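Facilities and Equipment Support
Request: Bench conveyor, belt drifting toward side rail
Submitted by: Pejman Rashti, Teaching Laboratories
Opened: March 21, 2024
Priority: Normal
Status: Resolved, pending requester confirmation

Summary of request

The requester reports that the green belt on the small bench conveyor moves sideways during use and rubs against the side rail. The drift becomes noticeable after 9 minutes of continuous running. A squeaking noise is also reported at the end where the cable is attached. The unit was supplied by Drendier and was last serviced in November. The requester asks that the conveyor remain on its present work surface, as the blue tape grid has already been measured for the spring exercises.

Initial response

The requester was asked to stop using the conveyor, disconnect its power, and leave the bolts on the side rail untouched until a technician could attend. The requester was also asked to confirm whether the belt had been cleaned, and with what product.

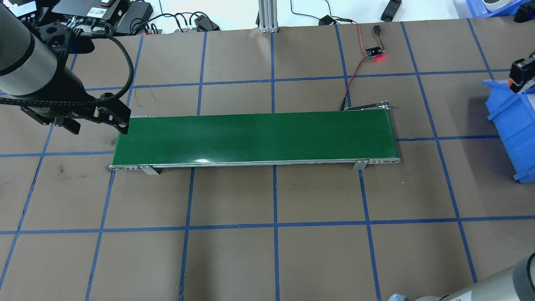

The requester confirmed that the belt had been wiped with a general surface polish from the supply cabinet. Products of this kind leave a film that can reduce grip at the rollers. The department's approved cleaner for smooth belts is Saltov, applied to a cloth and never directly to the belt.

Technician visit

1. Power disconnected at the wall. Cable and connector checked for damage. None found.
2. Both end rollers wiped down. Polish residue present on each.
3. Belt cleaned on the outer and inner faces and left to dry for 30 minutes.
4. Rollers checked against the side rail with a square. One roller was slightly out of line and was adjusted.
5. Both support brackets checked. One bolt on the left bracket was loose and was tightened.
6. Power restored. Conveyor run at 70 percent speed. Belt remained centered, but the squeak continued.

Further action

The squeak was traced to a dry roller bearing. A replacement was ordered through Kozłowski under the existing parts agreement and fitted on the second visit. The conveyor was then run again at the same speed with no noise and no contact between belt and rail. The tape grid was not disturbed.

Instructions to requester

Please discontinue use of surface polish on all belts and rollers. Any further drift should be reported under this request and should not be corrected by loosening the rail bolts. The maintenance entry in Jilon has been updated, and the next routine check remains as scheduled.

This request will close automatically in 9 working days unless the requester replies.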